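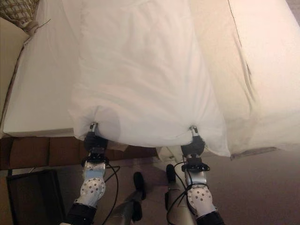

Two grippers hold a pillow by its lower edge during bed-making work with Zollow control software.

TERKSTEAD, April 2025 – Barbier has released version 10 of Zollow, its planning and control software for two-armed robots that handle cloth. The company is asking customers to read the test results before they read the feature list.

The release changes how Zollow chooses where to grip a pillowcase or sheet, and how it keeps both arms moving together once the fabric is off the bed. Over the test period in Zullcombe the software attempted 1286 pillow lifts. It finished 1103 of them without a person stepping in.

"I wouldn't book a hotel on those numbers," said Rigoberto Ospina, who leads the planning team. "Fabric sags between the grip points, and our model of that sag is still a guess. It's a better guess than the one we shipped in November."

Barbier makes no claim that Zollow is faster than a housekeeper, and did not test for it. Fitted sheets are not supported. Dark or patterned linen was left out of the trials, and the perception module should be treated as unproven on both.

"Our industry has a habit of showing the one good run," said Faisal Mohmand, head of testing. "Ask any vendor for the other 900, and ask us too."

Full logs, including failed lifts, are supplied with every licence. Existing customers can upgrade at no charge. The old planner stays in the package for anyone who would sooner wait.

Media enquiries: Barbier press office, Terkstead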